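**Asunto:** Re: [taller-hogar] Aparato con ruedas junto al enchufe, ¿qué separación dejáis?

El sábado por la mañana dediqué un rato a ordenar el rincón del cuarto de atrás y contesto con lo que he sacado en claro. Cito primero el mensaje original para quien se haya incorporado después:

> Hola a todos:
>
> Tengo en el salón una unidad Brerkau con ruedas, de las de chapa perforada, y no sé dónde ponerla. La pared larga la ocupan los muebles. Me queda un hueco con un solo enchufe, que ya uso para cargar el teléfono. ¿Qué distancia dejáis a la pared? ¿Y cómo limpiáis los agujeros? El polvo se mete y con el trapo no sale.
>
> Un saludo,
> Nélida Espinoza

Sobre la distancia, mi manual no da ninguna cifra para el lateral y sí para la trasera: 104 milímetros. El mío es de otra marca, Ullton, así que conviene mirar el tuyo. Yo dejo un palmo largo por detrás y procuro que la cara perforada quede libre, sin cortinas ni bolsas apoyadas.

Sobre los agujeros, el trapo arrastra el polvo hacia dentro. Uso el cepillo redondo de la aspiradora, a potencia baja, de arriba abajo, y después una brocha de pintor seca para las ranuras del canto. Lo hago con el aparato desenchufado. La banda lisa de abajo sí la limpio con un paño húmedo bien escurrido.

Las ruedas merecen un repaso aparte. En suelo de baldosa recogen pelusa en el eje y acaban por no girar – entonces se arrastran y rayan. Tumbo la unidad sobre una manta y saco los pelos con unas pinzas.

Queda el enchufe. El cable del cargador lo dejo caer por la pared hasta el suelo, del lado contrario al panel, para que no lo pise una rueda al mover el aparato. 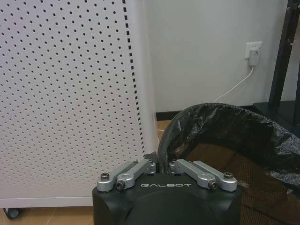
Nélida responde que lo del cepillo ya lo probó el año pasado y que en su caso dejaba una línea gris en cada fila, hasta que cambió las cerdas duras por unas blandas. Añade que lo que más le preocupa es el rodapié: el suyo es claro y cada vez que retira la unidad encuentra una marca nueva.

Para las marcas del rodapié, a mí me funcionó pegar dos topes de fieltro en la parte trasera, a la altura de la moldura. Los compré en Iturra, en la sección de sillas. Se despegan con el tiempo y hay que reponerlos, pero el paquete trae de sobra.

Una cosa más sobre la toma de corriente. Mi unidad consume 1.125 vatios según la etiqueta y la conecto directamente a la pared, sin regleta. El cargador del móvil va en otro enchufe. Si solo tienes uno en ese hueco, yo cambiaría de sitio el cargador antes que poner un ladrón.

Si alguien tiene una Brerkau y conserva el manual, que diga qué separación pide por los lados. El que encontré en la página de Drokamero es de un modelo distinto y no trae el esquema.

Saludos a la lista.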